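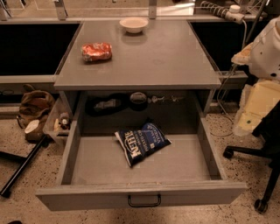

Drawer station, start position: bowl and red packet on top, KETTLE chips in the drawer.

PRE-RUN CHECKLIST, DRAWER STATION
Brimdale lab, Tuesday, October 25, 2022
Inspected by: Mitali Sivakumar
Method under test: Akanda (ordering subtasks from a single spoken instruction)

1. E-stop within reach of operator's seat
OK. Kasun Debnath pressed it to be sure, which cost us a restart.

2. Drawer slides freely, handle tight
OK. Handle screws redone in August and still holding.

3. Objects match the trial card
OK. Bowl and packet on the desktop, chips in the drawer. The packet is more wrinkle than packet by now. Muthu wants a fresh one -- I want the same one for all 88 trials, so the grasp numbers stay comparable. The packet stays.

4. Floor clear inside the taped radius
FAIL. Bag, plastic bin and a black pole to the left of the desk. The plush toy in the bin is not on the trial card. Move the lot before the next block.

5. Office chair out of the arm's reach
FAIL. Chair base is at the right front corner of the desk, again. See the last report, and the one before it. 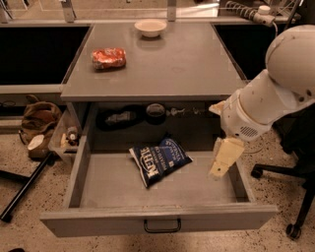

6. Gripper clearance at drawer wall
OK with comment. The right wall is where Akanda loses most of its points. In the first block of 28 it picked the correct next step every time but 8, and most of those were the planner deciding the drawer was shut. It is a very confident planner. Speed stays capped near the wall until Siebe Vanhove has the new joint limits in.

7. Cables secured
Comment. Loose cable at the back right of the bench. Clip it.

8. Logging on, disk space checked
OK. Room for 18 more runs, then somebody has to delete something and we all know how that goes.

RESULT: Not cleared. Fix items 4 and 5, then re-inspect. Item 7 by end of day.

Sign-off on re-inspection: Jaqueline Solís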